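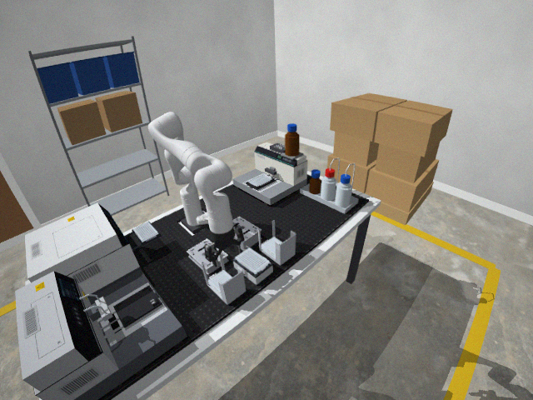
## 4. Collecting the Demonstrations

### 4.1 The bench we worked on

I should start with what we recorded, before getting into how well Camov learned from any of it. Everything in this section was collected in Rantala, our simulator, on a virtual version of a wet-lab bench (Figure 1). There's one white arm on a black table, with the small stuff it has to deal with in front of it: a pipette tip box, a couple of open-topped white boxes, a gray holder with a clamp-like part. Around those we put bulkier things like instruments and bottles, mostly to make the arm's life harder.

I say "harder" and I mean it! My first bench, back in November, had a plate, a rack and a whole lot of open table. The policy learned it very quickly and then fell to pieces the moment I added a bottle. It had picked up the habit of swinging its elbow wherever it liked, and on a bare table that costs you nothing. So I went back and furnished the place properly, down to the shelving and the cardboard boxes along the walls, which the arm can't reach but the cameras can certainly see.

**Figure 1.** The simulated bench, with the arm folded over the small fixtures. The tray toward the far right corner holds three bottles, two of them with thin tubing at their caps.

### 4.2 Driving the arm

Two of us did all the teleoperation, Corina Pascu and I. We used a Dilitton hand controller, a desk-mounted thing with a trigger for the gripper, and each of us had our own idea of how to hold it. (Corina rests her elbow on the desk. I don't, and my shoulder would like a word with me.) Arm state, gripper command and every camera view were logged at 30 Hz. We tried logging faster for a while, but the extra samples were near copies of each other and the files got annoying to move around, so I dropped it.

An episode starts when the operator squeezes the trigger for the first time and ends when they press the "done" pedal. That sounds simple, and it mostly was, but it means the idle seconds at the start of a session never make it into the data. I like that. In an earlier set I'd left them in, and the policy learned to sit there politely for a bit before doing anything.

The task prompt came up on the second monitor just before each episode: move a plate from one named spot to another, or pick up a tip box and set it down in a holder. We didn't get to choose. I'd noticed that when I picked my own tasks, I kept picking the ones I was good at, and you can guess what that does to a training set.

### 4.3 Where things went on the table

The layout was redrawn between blocks of episodes. By "redrawn" I mean that a script called Prakilow shuffled the movable fixtures, swapped some in or out, picked a fresh camera pose and checked that nothing was sunk into anything else. The arm always stood on its table and the table always had its grid of small holes, but past that I let the script do what it wanted.

Some of what it came up with was rough. Plates would land right up against an instrument, where the gripper has to come down nearly vertical and there's hardly any side clearance. Plate stackers are another sore spot, with those thin upright rods that a tired operator will clip with the wrist every single time.

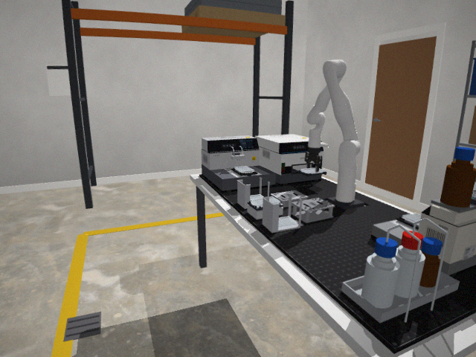 My rule was that we kept an awkward layout as long as at least one of us could finish a task in it. If neither of us could manage, the layout was thrown out along with whatever had been recorded on it. I went back and forth on this rule quite a bit. You could argue that a layout two people can't solve is exactly where a learned policy might surprise you, but we're doing imitation, and there's nothing to imitate if all the attempts end with a plate on the floor. In the end we used 332 layouts.

Camera poses got the same treatment. Some views look along the table from one end and some look across it from higher up, and a few put a large machine right in the foreground so that half the work surface is hidden. I kept those too. Anyone who has tried to mount a camera in a crowded lab knows you rarely get the view you'd draw on a whiteboard.

### 4.4 What we kept and what we threw away

We recorded 3141 episodes altogether. Of these, 242 were taken out before training. Most of the removed ones were plain operator mistakes, such as a pedal pressed too early or the wrong plate picked up. A smaller group were physics hiccups, where a plate jittered in the gripper in a way no real plate would. I watched every removed episode myself, and I'd recommend doing that to anyone building a set like this. It's dull work, but I found a bug in our contact settings that I'd never have spotted in a table of success rates.

One thing we left in on purpose was the fumbles. If the gripper missed a plate, backed off and got it on the second try, that episode stayed. Corina was against this at first and wanted only clean runs. We trained a small Camov model each way to settle it, and the one that had seen the fumbles was visibly better at recovering when it came down off-center. The clean-only model would just close on air and carry on to the drop-off spot with nothing in its fingers, very sure of itself. We come back to this comparison in Section 6.

The set was frozen on January 2, 2019, and nothing has been added or relabeled after that, even though I've been tempted.

### 4.5 A few things I'd do differently

I would mix operators within each layout. We tended to take turns by block, so plenty of layouts were driven by only one of us, and our styles really are different: Corina comes in low and slides over to the target, while I go up, across and straight down. A model can learn both, but with this split it's hard to tell whether it's reacting to the layout or just copying whoever happened to drive there.

I'd also vary the lighting more. The shadows under and around the table are soft in all our renders, and I never pushed them very far. Bottles are the other weak spot. We used them as obstacles and never once as something to pick up, so please don't read the results in the next section as saying anything about grasping round, capped containers. That needs its own set of demonstrations, and I haven't started on it yet.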